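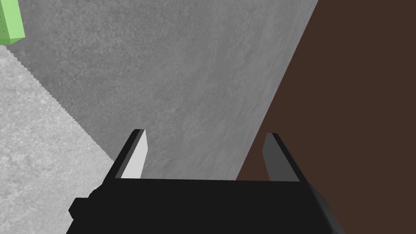 Gripper open, gray and brown surfaces behind. Rendered.

How do I stop apologizing for everything in my relationship?

Posted in June by plallero_porch

My boyfriend and I have been together 2 years and I say sorry constantly. I say it when I hand him a plate. I say it when he bumps into me in the hallway. Last week he asked what I wanted for dinner, and I said "sorry, maybe tacos?" and he put his fork down (we were eating lunch) and asked me what I thought I'd done wrong. I had no answer.

He's never been mean about it, but he told me it makes him feel like he must be scary to live with, and that got to me. I'm 29 and I've done this since I was a kid. My house growing up was loud and sorry was how you got out of the room. I get all that, I've read the articles. What I can't figure out is how to quit in the moment when it's out of my mouth before I've had a thought! We're moving to Lenedley at the end of the summer and I'd love to not drag this into the new apartment with us. Did anybody here manage to break the habit?

lenedley_lou

Oh, this was me for most of my marriage, so hello! What helped was swapping the word, and I know you've probably seen that tip somewhere already. If I was running behind I'd say "thanks for waiting." If I'd been crying on his shoulder for an hour I'd say "thanks for listening to all that." It felt fake for 3 weeks or so and then I started doing it at work too, which I hadn't planned on.

The other thing was asking my husband NOT to correct me. He used to say "stop saying sorry" and of course I'd say sorry for that, and then we'd both be annoyed. We agreed he would just carry on with whatever he was saying as if he hadn't heard it. No sighing, no look. Maybe talk to your boyfriend about what he should do when it slips out, and pick a time when you're both in a decent mood (ours was in the car, we always talk better in the car).

Also, keep the real apologies. I went too far the other way for a while and got a bit stubborn when I had in fact forgotten his sister's birthday. And if the loud house stuff still bothers you, a counselor is worth the money. I put mine off way too long.

kun77

just count them for a day. I got to 20 before lunch and was so embarrassed I cut way down

leron_nights

I'm not sure counting would work for me, I'd only feel worse. I do take a breath before I answer him, though, even on little stuff like dinner. Sometimes the sorry still comes out and I just finish the sentence anyway. Tacos sound good by the way.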